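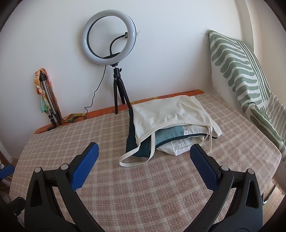
Speaker notes - "Reading Cloth: How to Date Old Household Textiles"
Kiltton Local History Day, 30 March 2021

Slide 1. Say hello, thank Rawiri Rewi for the slot and for the loan of his grandmother's blankets. Ten minutes of talk, then handling. Ask who has an old blanket at home. Wait for the hands!

Slide 2. Start with the edges. I love edges - people look at the pattern first and miss the best clues. Selvage, hem, binding, label stub. Tell the Harkard mill story: 29 blankets in one attic, all sold as the same age, and the stitching on 2 of them was decades newer. Pass the magnifier along the front row. 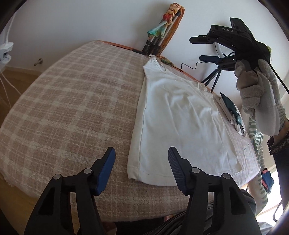
Slide 3. Fringe is where wear shows up early, so please check it before you wash anything. A twisted fringe and a cut fringe age in very different ways, and a repair usually stands out once you get your nose close. On the plaid cloth on this slide there's a short fringe at the lower left, and that's the kind of corner I'd go to first. Then run a thumb along the stitches. Slow down here, it's the fun part.

Slide 4. Plaids! Count threads in one band, write it down, try the next band. Finn Eichhorn did this for some 90 samples last December and found mistakes in the weaving that match from piece to piece. Show his chart. Leave it up a good while.

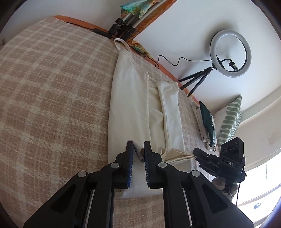 Slide 5: White fabric held in a fold, with beige and cream plaid behind.

Folds next. Old crease lines weaken fibers, so refold in a new place every time. Then open the boxes and invite everybody up - clean hands, no rings.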